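I have been trying to sleep with the window open since May, and I would like it noted that I'm bad at it.

The idea came from my sister-in-law, who sleeps like a felled tree and credits fresh air. Fresh air is free, she told me. So is the garbage truck, which comes at 4:11 in the morning and has a reversing beeper pitched to reach the dead. So is the gentleman two doors down who coughs on his porch before dawn, at length, with feeling.

My building is on Zilline Street, across from the back door of a bakery. People hear that and say how lovely, the smell of bread. The smell of bread arrives at five. Before the smell of bread comes the sound of metal racks being rolled over a concrete sill by someone who has clearly had enough of metal racks.

Still, I kept at it. I had read that the body wants a cool room, and I've spent 418 dollars over the years on pillows that claimed to be cool and were lying. A window seemed like the cheaper experiment.

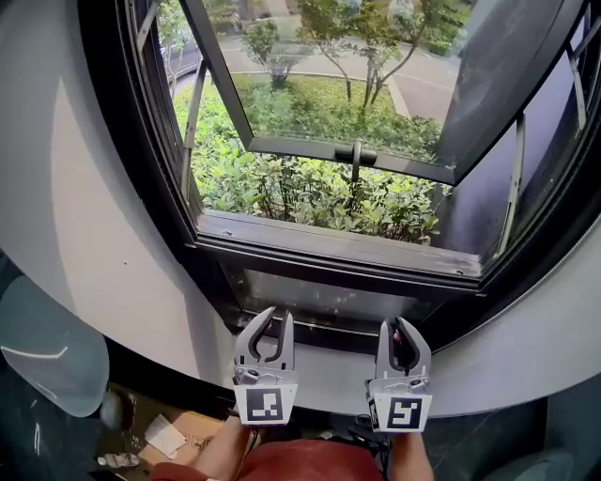

At the casement, red top and all.

The first week I slept in pieces. I'd get two hours, then a moth. Then an hour, then a conversation about somebody named Todd, who should have called. I became invested in Todd. On the sixth night I heard that he did call, but late, and that he "sounded weird," and then the speakers walked out of range and I lay there until it got light, wondering what kind of weird.

The second week I bought earplugs, the orange foam kind. They work. They also make you hear your own pulse, and once I'd noticed mine I started checking on it. I took them out so I could relax, and the truck came.

Then there's the question of how far open. All the way and the curtain gets sucked out and slaps the brick. Halfway and it whistles — a thin, sad note, like a teakettle remembering something. I've settled on the width of a paperback, and I know this because I wedge it with a paperback. It's a thriller. I got to chapter 9 before it was promoted to hardware, and I don't miss it.

I will admit to some good nights. It rained for most of one, steady and without drama, and I slept until my alarm and woke up with a cold nose and no opinions. There was another when the whole street seemed to have gone away for the weekend. I lay awake for a good while that night too, but only to enjoy it.

I complained about all this in last month's post, and the mail was heavily in favor of the window.

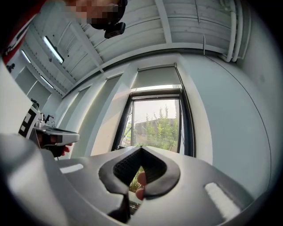
Bernadette Haverford wrote in to say that I'm going about it backwards: open everything at suppertime, let the place cool down, then shut it all at bedtime and sleep in the cold you've saved up. She has done it for 11 summers and has never once been woken by a truck.

I've tried this twice now. The room was cool. It was quiet. I slept straight through, both times, and on the second morning I found I'd missed whatever was going on with Todd.

So tonight it's back open, one paperback wide. I'll give it until the end of the month, or until the man with the cough gets a dog.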